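I've been writing up kitchen tips for long enough that people send me odd things to try, and the oddest so far is a piece of software. Wistcombe sells a counter-clearing planner called Fornoro. You build a copy of your kitchen in it, put your usual clutter on the counters, and a simulated arm works out how to pick everything up and put it away. The idea is that you try the arm on your own mess before you spend real money on one — or decide you'd sooner have a bigger cupboard.

It's $48 for the basic kit, which gets you 2 rooms and 200 household objects to scatter about. The bigger package is $220 and adds your own scanned items. I paid for the basic one and have been poking at it since November, mostly after supper with a cup of tea going cold next to me.

First tip, and I wish I'd had it on day one: set the counters up the way they look at seven in the evening. My first try was a lovely tidy island with everything standing up and a hand's width between things, and of course the arm sailed through it. So I went back and made it look like home (bottles on their sides, bread out, a stray potato) and then I started learning something.

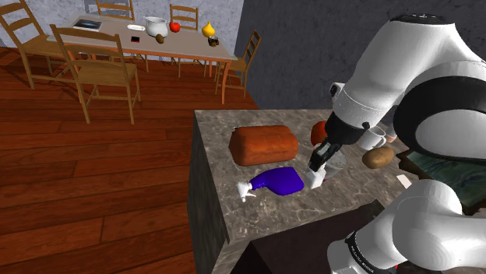
Small box in the fingers, spray bottle lying right next to it.

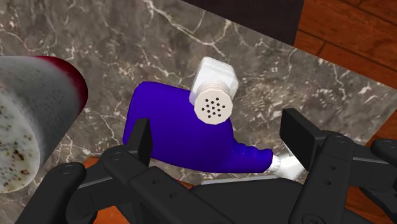
Can I run it on an ordinary laptop?
Mine is an ordinary laptop and it copes if I shut everything else down first. Loading a room takes long enough to wipe down the stove, and after that it moves along fine. Turn the shadows to low if the fan gets loud.

Second tip: look at where the fingers will have to go before you blame the arm. Anything lying down wants a bit of clear counter on both sides of it. I now leave that gap in my real kitchen too, between the oil and the vinegar, and I've stopped knocking over the vinegar with my own big hands!

Third: name your objects the way you'd say them out loud. The program comes with a label for everything, and some of them are baffling. There was a shaker listed as "Saltero" and a thing called "Mok" that I took for a typo until I found it was a mug. You can rename the lot under the object list. Do it in one sitting, with music on, and save a copy before you start — I didn't, and had to rename half of them again.

Fourth, save each layout before you press go. The reset button puts the room back to the factory version, your careful mess and all, and there is no undo. I wrote to Wistcombe and got a nice reply from Gunhild Ladefoged, who told me to use "Save layout as" every time and agreed the button is in a silly place.

What I don't like: the manual is thin, the kitchens are all on the grand side (I would love an island that size) and there's no way to make a drawer that sticks. Half my drawers stick. I'd also like a sink full of dishes, which is where most of my evening goes.

Would I pay the $220? Not for my kitchen. If you were laying out a place for somebody who has trouble lifting and reaching, and you really were thinking about an arm, the scanned items might be worth having, and I'd start with the things they pick up every day. For the rest of us the basic kit is plenty, and it did get me to move the bread.

Recent tips
Getting candle wax off a tablecloth
Which jar lids are worth saving
A better way to store potatoes
Cutting boards that slide and how to stop them
Descaling the kettle with what's in the pantry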